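Fadar Opens Evening Trades Program in Vakcombe

VAKCOMBE, Feb 2, 2026 – Fadar, the adult training center on Makow Street, will begin an evening program in the skilled trades this April. The program is open to adults who work during the day and want to move into maintenance, electrical or machine shop jobs without giving up their current pay.

The first group will have 40 places. Classes run 3 evenings a week and are taught in the center's main building, with shop work in the annex behind it. Students can choose one of three tracks: building maintenance, basic electrical work, or machining. All students take the same opening unit in shop math, reading drawings and safe use of hand tools before they split into their tracks.

Tuition is $995 for the full program. That price covers course materials, safety glasses and the final assessment. Work boots are not included. Students who live in Vakcombe and meet the income rules can apply for help with the full cost through the Căpraru Fund, which has supported adult students at the center for many years.

"We kept hearing from people who wanted to train but could not come in at ten in the morning," said Horațiu Munteanu, director of Fadar. "They have shifts, they have children, and some of them have a second job. An evening schedule was the obvious thing to try."

Fadar has offered daytime courses since 2000. Many of its former students work for employers in the area, and several of those employers gave advice on what the evening courses should cover. Their main request was for new hires who can read a drawing, measure accurately and write a clear note for the next shift.

Petrică Barbu, who will teach the machining track, spent most of his career in repair shops before moving to the classroom. "The first weeks are slow on purpose," Barbu said. "People want to get to the machines. I would like them to be good with a caliper first."

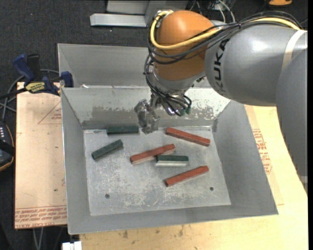
Applications are open now and will be reviewed in the order they arrive. No earlier training is required, but applicants must be at least 18 and must attend a short meeting with a member of the teaching staff. Those who do not get a place in the first group may ask to be kept on the list for the next one.

Students who finish the program receive a certificate from the center. Fadar also offers help with resumes and practice interviews during the final weeks of the course – this service is free to past daytime students as well.

Application forms are available at the Fadar front desk and can be returned in person or by mail. Free parking is available behind the annex on class evenings.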